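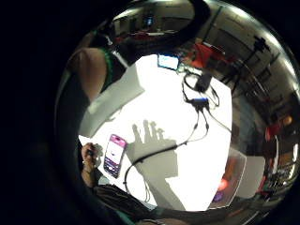
4. Setting up a lawyer profile in Viditier

This section is for law offices that want to show their attorneys in the Viditier directory. Please read section 3 first if your office account is not yet confirmed. You need the administrator role for all steps except step 7, which every attorney can do alone.

Before you begin

Keep the following at hand:
– the bar admission number and the state of admission for each attorney
– the year of admission
– one portrait photo in JPG or PNG format
– the written consent of the attorney to be listed (form V-56)

4.1 Create the profile

1. Sign in and open Office > People. Press Add attorney.

2. Type the name exactly as it is written in the bar register. Do not put "Esq." or "Attorney" in the name field, the directory adds the title by itself.

3. Choose the state of admission and enter the bar number. If the attorney is admitted in more than one state, press the plus sign and repeat. The state at the top of the list is the one shown in search results.

Note: For offices which moved their data from Plavis, the bar number may come with a zero in front. Remove the zero by hand, otherwise the check in step 6 will fail.

4. Select the practice areas. You can select up to five. The order is important – the first area decides in which category the profile is listed.

5. Write the short biography. The minimum is 200 characters. A text under this limit is saved as a draft but can not be published. Write in the third person and use words that a client would use. "Helps people after a car accident" is found more often than "plaintiff-side tort litigation".
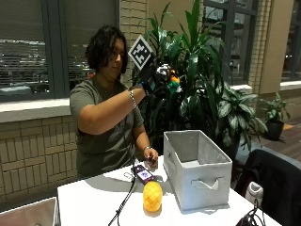

6. Press Check with register. A green mark appears beside the bar number when the data agree. If you see error 3379, the name and the number belong to different records. Compare the spelling again, also the middle name, and repeat the check.

7. Ask the attorney to open the confirmation message and press I agree. The link is valid for one use only. If it was lost, open the profile and choose Send again.

8. Press Publish. The profile is visible after the next update of the directory, which takes place every night.

Caution: Do not publish a profile for an attorney who has left your office. Use Transfer or Archive instead (section 5). Reviews can not be given back to the attorney after a profile is deleted.

4.2 Awards, ratings and results

Many states have strict rules for lawyer advertising. Viditier does not check if your text follows these rules. The office stays responsible for it.

1. Open the tab Recognition and press Add item.

2. Enter the name of the organization, the year, and a link to the page where the award can be seen. Items without a link are kept but not shown.

3. For case results, fill in the field Type of matter and leave out the name of the client. The disclaimer about past results is added under the list. You can change its wording but you can not switch it off.

Note: The word "specialist" is held back for manual review. Attach the certificate to the item if your attorney is certified.

4.3 If the profile does not appear

Check the completion bar at the top of the profile. It must show 100 percent. A gray bar means that the consent in step 7 is still missing.

Check also the filter Visible to public in Office > Settings. It is off for new offices.

For other problems write to your contact person at Grondora and give the profile number, not only the name. Questions about consent forms go to Anum Gondal, questions about register errors go to Junaid Kakakhel.

Section last changed: 28/09/2026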